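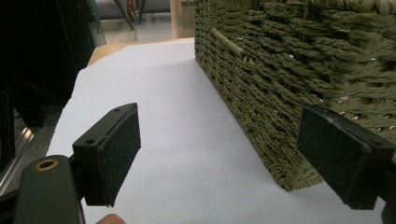
A hot dinner is more than a delivery

I've been putting off writing about the meals service because I knew I'd get cross, and I don't write well when I'm cross. But the consultation closes soon and half the people I've spoken to in Brorkum didn't know there was one, so cross it is.

If you missed it, the council wants to stop running its own hot meals round for older and disabled people and hand the lot to a company called Pomare. Pomare already does the job over in Turkport. The meals would come frozen, in a batch, once a fortnight, and you'd order them through an app called Skaseo. The council says this will protect the service "in a sustainable form". I've read that phrase many times now and I still couldn't tell you what it means, except that the vans go.

There are 300 people on the round at the moment. My mum was one of them for the last four years of her life, so I'm not neutral and I won't pretend to be. She had the fish whenever there was fish, she complained about the gravy every single time it appeared, and she put her lipstick on at half past eleven because somebody was coming. That last bit isn't in the consultation document. I looked!

What the document does have is a table of costs, and I want to be fair about the table. The service loses money. It has lost money for as long as it has existed, which I'd always thought was rather the point of a council service, but all right, the hole has grown. Food costs more, the vans are old, and the kitchen needs a new extraction system that will swallow most of a year's budget. Anyone who says this is all invented by wicked people at the town hall hasn't sat through a finance meeting. I have, in February, in my coat.

So I accept there's a problem. I just think they've described the wrong service in the first place and then gone and priced it.

What the driver does

Shahram Safavi drove the Brorkum round until his knees gave up on him, and I rang him to check I wasn't being sentimental. He was kind enough to give me most of an afternoon. On a normal day, he told me, he had 20 doors to get to before the food cooled below what the rules allow, and at maybe a quarter of them he'd do something that had nothing to do with dinner. He'd open a jar. He'd read out a hospital letter to someone who couldn't manage the print. He'd notice that yesterday's meal was still sitting on the side with its lid on, and he'd ring the office from the van.

"You'd know from the hallway," he said. "If the heating was off you'd know before they'd said hello."

He reckons he called an ambulance a few times a year. None of that was in his job description either, and as far as I can see it was never written down anywhere that a finance officer would find it. The table says what a meal costs to cook and what it costs to drive. It has no line for a man standing in a hallway noticing the cold.

The proposal does mention "welfare contact". Under the new arrangement this becomes a separate thing that you can be assessed for, if you ask, and if you qualify you get a phone call. Have you ever rung someone of that generation and asked how they are? They're fine. They are always fine. My mum was fine on the phone with a broken wrist.

About that app

I have nothing against apps. I do my own shopping on one and I'd be lost without it. And plenty of people in their eighties are far handier with a tablet than I am, so I don't want to do the thing where every older person is helpless in front of a screen.

But look at who is on this round. You only get on it if you can't safely cook for yourself. That means poor sight, shaky hands, memory trouble, or a spell out of hospital when you can hardly stand. The council's answer is that a relative can place the order instead. Fine, if you've got one. And somebody still has to get a frozen tray out of the freezer, take off the film and work the microwave, which is to say they have to do the very thing they were assessed as unable to do. I asked about this at the drop-in session and was told it would be "picked up at implementation". I wrote that down so I could be annoyed about it later.

The choice argument gets wheeled out too. Pomare's brochure offers a much longer menu than our kitchen can manage, with halal and vegetarian dishes that frankly the council should have sorted out years ago. That's a real point in its favour and I'd be daft to wave it away. I'd only say that you could improve the menu and keep the vans. The two things got tied together by whoever wrote the proposal.

What I'd do instead

The petition against the change had 1746 names on it when I last checked, and petitions are all very well, but the councillors are entitled to ask what we'd like them to do with the bill. So here's my go at it.

Charge a bit more to those who can afford it. The price has hardly moved in years, and most families I know would have paid extra without a murmur (we would have). Share the kitchen with the primary schools, whose ovens are cold by one o'clock. And go and ask the health service for a contribution, because every fall that's spotted early is a bed they don't have to find. The kitchen can turn out 900 meals a day if it's properly staffed, according to the council's own report, and it's cooking a third of that. I'd want to know why we're shutting a half-used kitchen before anyone has tried to fill it.

Will that cover everything? Probably not. There may be a gap left over and we'd have to decide, as a town, that we're willing to pay it. I think we would be, if someone put it to us in plain words. What grates is that we've been asked whether we'd like "flexible, customer-led nutrition", with tick boxes from one to five, and there isn't a box for wanting a person at the door.

You can fill in the form online or get a paper one from the library, where they keep them behind the desk, so you do have to ask. Use the comments section on the last page and go over the lines if you need to. I stapled an extra sheet to mine.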